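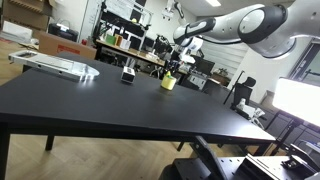 *Célula Valta: el brazo blanco y gris con la pinza justo encima del recipiente amarillo, sobre la mesa negra.*

La **célula Valta** es un puesto de manipulación robótica montado en el taller de Vistcombe, y lo cuento en primera persona porque llevo su mantenimiento desde febrero (perdonad el tono poco enciclopédico). El montaje original es de Petrică Filip; la rutina de ajuste la escribió Xuân Dương y aquí la llamamos «método Doãn».

## Puesta a punto

Primero se fija el cero de cada eje y luego el centro de la herramienta. Yo llevo el brazo sobre un objeto conocido, bajo despacio y comparo la posición en 4 puntos de la mesa - si uno falla, repito los 4. ¡Con paciencia sale!

## Mantenimiento

Cada 2,000 ciclos reviso los tornillos de la muñeca y el recorrido del cable, que es lo que más guerra me da. Los dedos de la pinza duran 12 semanas, a veces 14 si las piezas son blandas.

## Véase también

- Célula Ruvinau
- Calibración de pinzas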